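Osturora
Small rooms, patterned walls and stone
Home / Rooms / Shop / Questions / Say hello

Questions I get asked a lot

I answer emails in the evening with a cup of tea, and most of them are the same dozen questions in different hats, so I've put the answers on one page. Have a look through before you write. If yours isn't in the list, do write, I like getting them.

Are you an interior designer?
No. I was a paper hanger for years and I still am for part of the week. Osturora is the other part: I help people pick wall coverings and hard surfaces for rooms that are smaller or darker than they'd like, and I sell a few papers and panels I think are good. I can't move your walls or draw you a kitchen. If you need that, ask me and I'll send you the name of somebody in Landach who can.

Won't a big pattern make my small room look smaller?
This is the question! I'd say half of all my post. My answer is that a tiny busy pattern does far more harm in a small room than a large calm one. A little sprig repeated all over the wall makes your eye work the whole time. A big leaf or a tall stem gives it somewhere to rest, and if the leaf is only a shade or two darker than what's behind it you hardly notice the wall stopping at the corner. My own downstairs loo has heron-sized reeds in it and people come out saying how roomy it is.

What I would avoid is a large pattern with lots of contrast on a wall full of interruptions. Windows, sockets, a boiler cupboard, a radiator. The pattern gets chopped to bits and you've paid for something you can't see.

What colour goes behind a leaf print?
Whatever you like, but if you're stuck, go for a grey with a bit of something in it. Plain grey turns to porridge under a north window. A grey with some lilac in it stays clean-looking for most of the day and then goes lovely and soft when the lamps come on. Greens are trickier than people expect, they fight with houseplants and with whatever is growing outside the window.

Paper or panels?
Paper is cheaper to buy and dearer to put up. Panels are the other way round. If your walls are old and bumpy and you don't want to pay a plasterer, panels will forgive you a lot. If your walls are good, use paper, it's nicer to the touch and you can change your mind later with a steamer and a bad-tempered afternoon.

Panels are also what I suggest behind a hob or a desk, or anywhere that gets leaned on, wiped down or knocked. You can take one out and put a new one in. With paper you are stuck with the scuff, or with trying to patch it, and patching a large leaf is a job I wouldn't wish on anyone.
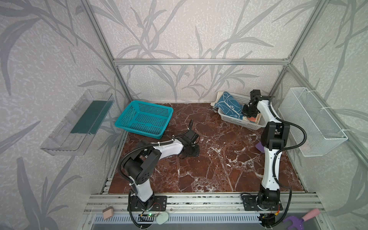 The joins matter more than the panels do. Ask the supplier how the pattern runs from one to the next before you order. Some makers print each panel the same, so you get the same leaf marching along the wall like a bus queue, and others print a run of different ones that have to go up in order. The second sort looks better and costs more, and somebody on the job will put number four where number three should be. Lay them all out on the floor first. I still do.

How much should I order?
Measure the height in three places and use the tallest. Then measure the width, work out your drops, and add 2 more. For a big repeat, add 2 on top of that if you have sloping ceilings. People hate this advice because good paper isn't cheap, but running out is worse, especially when the mill has moved on to a new batch and the colour has shifted. I've had a customer with one strip behind a door that is just slightly pinker than its neighbours, and she tells me she sees it every single morning.

Keep the leftovers flat if you can, or rolled loosely, in a dry cupboard. Not the loft.

Can I put patterned walls with a patterned floor?
Yes, with one of them being boss. If you have marble down with a lot of veining in it, the floor is boss, and the walls should have a pattern that is bigger and quieter. Veins go every which way, so I like something upright on the wall next to them. Stems, reeds, tall grasses, stripes if you must. Swirly walls with a swirly floor make me feel a bit seasick.

Red and brown marbles have been out of fashion for so long that you can get them for a song from salvage yards, and I think they're gorgeous with a cool wall. Everyone's first thought is cream, to "go with" the brown. Hold a bit of cream up next to it and then a bit of lavender grey and tell me which one looks like a hotel corridor.

Is a polished finish a mistake?
Depends what you want from it. Polished stone bounces light about, so in a dim room it earns its keep. It also shows every mark from something acidic. Lemon juice, wine, vinegar, most bathroom sprays. These don't stain the marble so much as eat the shine off, and you end up with a dull patch that no amount of scrubbing will shift. Honed stone gets the same damage but you don't see it nearly as easily.

For a bathroom floor I'd always go honed. You'll be walking on it with wet feet.

What do you clean marble with?
Warm water, a tiny squirt of washing-up liquid, a soft cloth, then a dry cloth. That's all I've ever used. Please don't use the thing your auntie swears by with bicarb in it. And seal it when it's new, then do the water test now and then: put a few drops on it, leave them while you have your lunch, and if there's a darker spot when you wipe them off it wants sealing again.

Do you really tell people to live with a sample for weeks?
I do, and I know it's annoying. Pin up the largest piece you can get hold of, ideally 70 by 100 centimetres, and move it about the room. Look at it at seven in the morning when you're grumpy. Look at it in December if you can wait that long, when there's barely any light at all and you find out what the colour is made of. I went off a mustard I'd been mad about for years after one dark week with it.

Edon, who print most of the papers I sell, will send a big piece if you ask through me. They charge for it and take the charge off your order.

Who puts them up?
In and near Landach it's usually me. When I'm booked up, or if it's a ceiling (my neck isn't what it was), I send people to Chang-ho Bae. He is slower than me and neater than me and he brings his own hoover. Further away you'll need to find your own hanger, and I'd ask them straight out when they last hung a large repeat. If they look vague, keep looking.

And the stone?
I don't lay stone. I go to Son for slabs and offcuts, and I nearly always deal with Sang-wook Yoo there, who will let you splash water on a piece in the yard to see what it would look like polished. Take a bit of your wallpaper with you. Take your shoes, too, if it's a floor. I mean proper shoes, the yard is all mud.

Offcuts are the thing to ask about if you're on a budget. A small hallway or a windowsill or the top of a washstand can often come out of what's left over from somebody's kitchen.

Can I do my whole room for under 1000 pounds?
A small one, yes, if you're hanging it yourself and you only do one hard surface. Spend on the paper, save on the stone. If you're paying for hanging as well then I'd do a single wall properly and paint the other three, picking the paint from the paper and not from memory. Take the actual offcut to the shop with you!

Do you do returns?
Unopened rolls, yes, within a month, and you pay the postage. Cut lengths and panels, no, sorry. Samples are yours to keep. I've had people make bookmarks and drawer liners from them, and one very smart doll's house.

My wallpaper has gone up with bubbles in. Help?
Leave it alone overnight. Most bubbles go as the paste dries and the paper tightens. If there are still some the next day, write to me with the name of the paper and the name of the paste and we'll work it out from there.

Still stuck?
Use the Say hello page. I'm usually back to people within a couple of evenings, a bit longer when I'm up a ladder all week. Please send the room measurements and which way the window faces, it saves me asking.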